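Search this site Enter keyword Go
Resources > Talks > Product reviews > Speaker notes
Posted in November by the Grarnerora equipment review desk

Speaker notes: the Moulin hand-held gripper kit, reviewed for packing work

Slot is after the morning break. Keep the demo unit in its case until the section on jaws, or people will look at it and stop listening.

Opening

State the scope first. This is a review of one kit, the Moulin two-handed set, sold through Kovach. We bought it at list price. Kovach answered technical questions but did not see these notes before today.

Who it is for: teams that want to record people doing hand work through a gripper, so the recordings can later be used to train an arm with the same jaws. Most of the room will know the method. If there are blank faces, give it one sentence and move on.

What we wanted to know: can a pair of people with no robotics background get usable recordings of light packing work within one shift? By light packing we mean snack bags, wrapped baked goods and small cartons, going into or out of an open shipping box.

What comes in the case

Two hand-held grippers, left and right. Two cameras with wide lenses. Charging dock, cables, a calibration board, spare finger pads, one hex key. The licence for Simetent, the recording and sorting software, covers the first year and is tied to the serial numbers of the grippers. Mention the licence early. Several buyers we spoke with missed it.

The printed manual is short and mostly correct. The pad replacement page shows the older finger and should be ignored. Kovach has the right page on request.

The jaws

Take the demo unit out now. Pass the left one around and keep the right one on the lectern.

Two fingers, parallel closing, driven by the trigger through a linkage. The pads are ribbed and softer than the ones on the previous version. Ribs run across the finger. On smooth film they hold well with a light squeeze. On heavy paper we saw no real gain over a flat pad.

Grip force is set by the person's hand, and the kit does not measure it. This is the main technical limit. Simetent records the jaw opening at each moment, and you can guess at force from how far a soft item gives, but a guess is all you get. If your product bruises or crushes, plan on adding your own sensor.
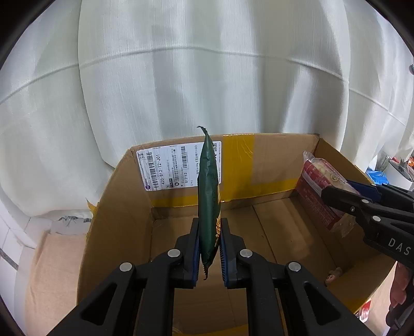 Bags are the harder case for this kit. A sealed bag changes shape as the jaws close, so the same trigger position gives a different hold each time. Our advice to operators was to take the bag upright, near its lower end, and to pause for a beat before lifting. The pause makes the start of the lift easy to find when sorting. Rigid cartons needed no special advice.

Two hands in one box is the second thing to plan for. The grippers are wider than a bare hand at the linkage, and the outer arms touch the cardboard before the fingertips reach the corner. Fold the flaps right back. Choose a box with more room than the job needs for the first day, then work down to the real size.

Slide change. Ask for water if needed.

Results

We recorded 300 attempts over one shift. Simetent accepted 235 of them on its default settings. The rest were rejected, nearly all for lost tracking, when the camera was too close to a plain surface for too long. Deep boxes with bare walls are the worst for this. Labels and printed tape help the tracking, so do not strip them off to make things look tidy.

Do not quote the acceptance number as a success rate. An attempt can be accepted and still show a dropped item. Simetent checks that the recording is sound. Whether the task was done properly is left to whoever reviews the footage, and the review took longer than the recording did.

If asked about trained results: we did not train anything on this set. The review covers capture only.

Comfort and wear

Operators reported sore forearms after the second hour. The handle suits a medium or large hand. Smaller hands had to shift grip to close the jaws fully, and the shift shows up in the recordings as a small roll of the wrist. Moulin lists a shorter trigger as an extra part. We have not tried it.

One linkage screw worked loose during the shift. A quarter turn with the supplied key fixed it. We now check the screws at each battery change and would suggest the same to anyone buying. The pads showed light polishing on the ribs by the end – no tears, no lifting at the edges.

Lens distortion is strong near the rim of the picture. The software corrects for it in tracking but shows the raw view on playback, and new reviewers tend to misjudge distances toward the edges. Give them half an hour of practice clips first.

Cost and support

List price for the kit we bought was $1036, before tax and freight. Extra pads come in packs of 2. The licence renewal is priced separately and we could not get a fixed figure for it, so ask for one in writing before you order.

Support was by email. Replies came the same day for hardware and slower for software. The one firmware update went on without trouble, though it cleared our calibration and the release note did not say it would. Recalibrate after any update.

Recommendation

Buy if the work is light, the items are forgiving and you have someone who can give time to review. Hold off if you need force data, or if your boxes are narrow enough that two grippers cannot pass each other inside them. Buyers with the earlier Moulin set can fit the new pads to the old fingers and should start there.

Questions. Collect the left gripper before people leave for lunch. The settings sheet is on the table by the door, and the calibration steps are printed on the back.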